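Erasden, 주방 상판용 침투형 보호제 'Stillel' 국내 공급 개시
대리석 및 석회질 석재 대상, 시공 지침서와 관리 기록 양식 함께 제공

2020-02-08

석재 표면 보호재 제조사 Erasden은 천연 대리석 주방 상판에 사용하는 침투형 보호제 Stillel의 국내 공급을 시작한다고 밝혔다. 공급 대상은 석재 가공업체, 주방가구 제작업체, 인테리어 시공업체이며, 일반 소비자용 소포장은 이번 공급 범위에 포함되지 않는다. 국내 유통과 기술 상담은 Fitutmont가 맡는다.

Stillel은 실란계 유효성분을 용제에 분산한 1액형 제품이다. 석재 표면에 도막을 형성하지 않고 공극 내부로 침투한 뒤 반응하여 발수층과 발유층을 만든다. 도막형 코팅제와 달리 표면 광택과 색조의 변화가 작으며, 연마 마감과 무광 마감에 모두 적용할 수 있다. 다만 무광 마감 석재 중 흡수율이 높은 일부 수종은 도포 후 색이 다소 짙어질 수 있으므로, 시공 전 같은 원판에서 절단한 시편으로 색 변화를 확인해야 한다.

제품 개발을 총괄한 Shazia Cheema 기술이사는 "주방 상판에서 발생하는 민원은 착색과 식각으로 구분되는데, 현장에서는 두 가지가 섞여 접수되는 경우가 많다"며 "보호제가 대응할 수 있는 범위를 지침서 첫 장에 명시했다"고 말했다.

착색은 커피, 적포도주, 식용유, 간장 등의 액체가 석재 공극에 흡수되어 얼룩으로 남는 현상이다. 식각은 식초, 감귤류 과즙, 산성 세정제 등이 방해석 성분과 반응하여 표면 조직을 손상시키는 현상으로, 연마면에서는 광택이 사라진 흔적으로 나타난다. Stillel은 액체의 흡수를 지연시켜 착색을 줄이는 제품이며 식각을 방지하지 않는다. 식각이 발생한 면은 보호제를 다시 도포해도 회복되지 않고, 재연마가 필요하다.

적용 대상은 대리석, 석회암, 트래버틴과 흡수성이 있는 화강석이다. 인조대리석, 수지 함량이 높은 엔지니어드 스톤, 유약 처리된 타일에는 침투가 일어나지 않으므로 사용하지 않는다. 상판과 벽면 타일이 맞닿는 구조에서는 타일 면에 묻은 보호제를 경화 전에 제거해야 한다. 경화된 잔여물은 뿌연 막으로 남으며 중성세제로는 제거되지 않는다.

Erasden은 제품 출시에 앞서 석재 가공업체 Malik과 공동으로 시편 시험을 진행했다. 시험에는 백색 및 회색 계열 대리석을 포함한 시편 600개가 사용되었다. 각 시편은 건조와 계량을 거친 후 도포군과 비도포군으로 나누었으며, 커피, 식용유, 간장, 적포도주를 표면에 적하한 뒤 일정 시간이 지나 닦아 내고 색차를 측정했다. 마감 상태와 석종에 따라 결과를 따로 집계했다.

시험 결과 도포군의 평균 흡수량은 비도포군보다 62% 낮았다. 감소 폭은 무광 마감 시편에서 컸고, 치밀한 조직의 연마 시편에서는 상대적으로 작았다. 후자는 도포하지 않은 상태에서도 흡수량이 적기 때문으로 분석되었다. 액체별로는 식용유에 대한 결과의 편차가 가장 컸으며, 이는 도포량과 잔여물 제거 시점의 영향을 받은 것으로 나타났다.

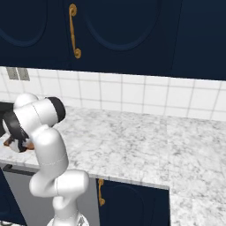 시험을 담당한 Malik의 Yasir Jatoi 품질관리팀장은 "같은 석종이라도 원판에 따라 흡수 특성이 달랐고, 맥이 지나는 부위와 바탕 부위 사이에도 차이가 있었다"고 설명했다. 이어 "평균값만으로 현장 도포량을 정하면 맥 부위에서 부족해질 수 있어 원판별 시험 도포를 절차에 넣었다"고 덧붙였다.

시공 지침서는 표면 준비, 시험 도포, 본 도포, 잔여물 제거, 양생의 순서로 구성된다.

표면 준비 단계에서는 기존 왁스, 실리콘, 연마제 잔류물을 제거하고 석재를 완전히 건조시킨다. 수분이 남아 있으면 유효성분이 공극 깊이 침투하지 못하고 표면 가까이에서 반응한다. 물 세척을 한 상판은 표면이 마른 것처럼 보여도 내부에 수분이 남아 있을 수 있으므로 수분계로 확인한다. 싱크볼 절단부와 수전 타공부는 단면이 노출되어 흡수가 빠르며, 설치 전에 별도로 도포하는 것을 원칙으로 한다.

시험 도포는 눈에 띄지 않는 부위나 동일 원판의 절단재에서 실시한다. 색 변화, 침투 속도, 잔여물 발생 여부를 기록하고 발주자의 확인을 받은 뒤 본 도포로 넘어간다. 본 도포는 2회를 기본으로 한다. 첫 도포분이 흡수된 뒤 표면이 굳기 전에 두 번째 도포를 실시하며, 한 번에 과량을 도포하는 방식은 허용하지 않는다. 도포 도구로는 보풀이 없는 천 또는 단모 패드를 사용한다.

흡수되지 않고 남은 액은 마른 천으로 닦아 낸다. 모서리, 물막이 턱의 하부, 벽면과 만나는 선은 잔여물이 고이기 쉬운 부위로 지정되어 있다. 양생 중에는 물, 기름, 세제의 접촉을 피하고 상판 위에 종이 상자나 비닐을 덮지 않는다. 비닐을 밀착시켜 덮으면 용제 증발이 막혀 부분적인 색 차이가 생길 수 있다.

작업 공간은 환기가 가능해야 하며 화기 사용을 금한다. 작업자는 내용제성 장갑과 보안경, 유기가스용 방독마스크를 착용한다. 사용한 천은 뚜껑이 있는 금속 용기에 모아 관련 법규에 따라 폐기한다. 세부 사항은 제품과 함께 제공되는 물질안전보건자료를 따른다.

시공 이후의 관리 기준도 함께 배포된다. 일상 청소에는 중성세제를 희석하여 사용하고 세척 후 물기를 닦아 낸다. 식초, 구연산, 염소계 표백제, 연마 입자가 포함된 세정제는 사용하지 않는다. 베이킹소다 역시 연마면에 문질러 사용할 경우 미세한 흠집을 남길 수 있어 제외 품목에 포함했다. 뜨거운 냄비는 받침 위에 두며, 산성 식품이 닿은 경우에는 즉시 물로 닦아 낸다.

재도포 시점은 사용 기간만으로 판단하지 않는다. 관리 기준은 싱크 주변, 조리대 중앙, 가열기기 인접부에 각각 물방울을 떨어뜨려 석재 색이 짙어지는지를 확인하도록 하고 있다. 색이 짙어지는 부위가 있으면 해당 구간을 세척하고 건조한 후 부분 재도포한다. 점검 결과는 관리 기록 양식에 부위별로 기입한다.

관리 기록 양식은 석종, 원판 번호, 마감 종류, 시험 도포 결과, 제품 제조번호, 작업 일자, 점검 이력을 한 장에 기재하도록 구성되었다. 양식을 설계한 Erasden 기술지원팀의 Mehwish Jadoon은 "얼룩이 접수되었을 때 도포 불량인지, 보호층의 마모인지, 산에 의한 식각인지 판별하려면 시공 당시의 정보가 필요하다"며 "기록이 없는 상판은 원인 확인을 위해 시편 채취까지 가는 경우가 있다"고 밝혔다.

Fitutmont는 거래 업체를 대상으로 시공 교육을 운영한다. 교육은 석종 판별과 수분 측정을 다루는 이론 과정, 시험 도포와 잔여물 제거를 다루는 실습 과정으로 나뉜다. 이수 업체에는 시공 지침서 원본과 관리 기록 양식이 제공되며, 제품 보증은 이수 업체가 지침서에 따라 시공하고 기록을 보관한 현장에 한해 적용된다. 식각, 열충격에 의한 균열, 구조적 처짐에 따른 파손은 보증 대상에서 제외된다.

Fitutmont의 Colleen Paquette 유통사업부장은 "초기 물량은 가공업체 공장에서 선도포하는 용도로 우선 배정한다"며 "설치가 끝난 상판에 대한 현장 시공 물량은 교육 이수 현황에 맞추어 배정할 것"이라고 말했다. 제품은 공장용 대용량과 현장용 소용량으로 공급되며, 두 규격의 성분은 동일하다. 개봉한 제품은 공기 중 수분과 반응하므로 밀봉하여 보관하고, 점도가 높아지거나 침전물이 생긴 제품은 사용하지 않는다.

Erasden은 오는 9월 외부 테라스 조리대용 제품의 시험 결과를 별도로 발표할 예정이다. 외부용 시험 항목에는 동결융해 반복, 자외선 노출, 빗물에 의한 오염이 포함된다. 현재 공급되는 Stillel은 실내용으로, 외부 설치 석재에 대한 성능은 보증하지 않는다.

회사 개요
Erasden은 천연석과 시멘트계 마감재용 침투형 보호제, 세정제, 줄눈 보호재를 제조한다. Fitutmont는 건축 마감재와 석재 가공 부자재를 취급하는 유통회사이다.

자료 문의
Erasden 홍보담당 Ismail Fawzy
시공 지침서, 물질안전보건자료, 시편 시험 요약본은 요청 시 전자문서로 제공

기술 상담 및 교육 신청
Fitutmont 유통사업부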